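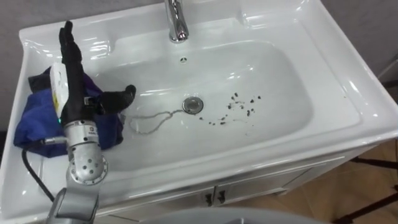
Ernwood Youth Stage ran its second quarter of grant-funded activity from July through September, with 18 enrolled participants between the ages of 13 and 17. Sessions were held at the Riviere Street hall twice a week, from 4:30 p.m. to 6:30 p.m. The group completed its devised piece on school suspension and started a second one on shared housing. The opening scene of the second piece takes place at a bathroom sink, where two sisters argue over who left dark specks across one side of the bowl and a hair or thread beside the drain. It now runs 6 minutes and has a working script.

Attendance. Average attendance was 14 per session against a target of 12. Two participants moved out of the district in August and their places were filled from the waiting list.

Performances. One public performance took place in September, with an audience of 56. Under the forum format, audience members may stop the action and take a role. Six did so. The grant agreement calls for two public performances per quarter. The other was moved to October when the hall's lighting board failed inspection. The replacement board has been installed and passed.

Staffing. The assistant facilitator position was vacant for six weeks. It is now filled at 10 hours per week.

Budget. Spending is under plan on wages and over plan on transport. We request approval to move the unspent wage amount to the transport line. Attendance records were switched to Bitness in August, and the July paper sheets have been entered.

Next quarter. Complete the housing script, hold the delayed performance, and confirm dates with Girnemden Middle School for two workshops.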